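## 4. Biasing the Trenetham 40

You have fitted new output valves, or somebody has told you that you ought to. Either way, set the bias before playing anything you care about.

**Caution:** the chassis holds enough voltage to end your interest in guitars. If you have never drained a filter capacitor, close this manual and ring a tech.

1. Unplug the amp from the wall. Switching it off doesn't count.
2. Remove the four screws on the back panel and put them somewhere you will remember. Good luck.
3. Drain the filter capacitors as shown in section 2, then check them with a meter. Check them again.
4. Fit the matched pair, and clip the meter leads to the two test points marked TP1 and TP2.
5. Connect a speaker or a dummy load. Running the amp without one is a quick way to buy an output transformer.

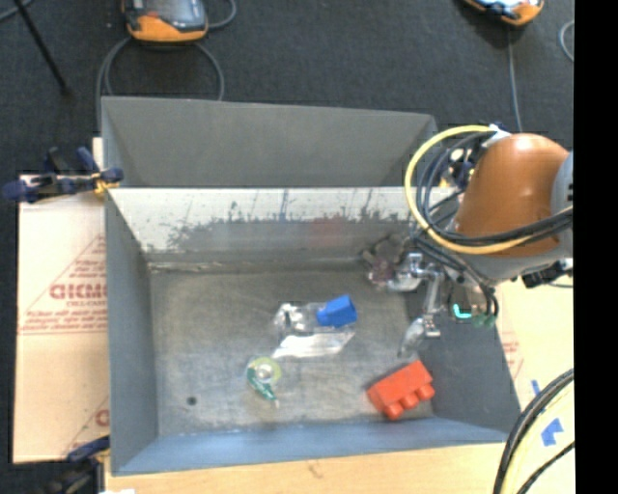
6. Turn every volume control to zero, plug in, and power up with one hand in your pocket.
7. Wait for the reading to settle. Tea is allowed, though not on top of the cabinet.
8. Turn the bias trimmer slowly until the meter shows 40 mV. It is a small trimmer and it takes offence easily.

**Note:** amps with serial numbers from 1410 to 1560 have the trimmer wired backwards, so clockwise makes the reading fall. Tarcísio Sampaio, who wired them, prefers to call this the left-handed version.

9. Power down, drain the capacitors again and refit the panel with however many screws you can find.

If the reading drifts after an hour's playing, repeat steps 6 to 8. If it won't settle at all, see section 5, "Hum, Hiss and Regret".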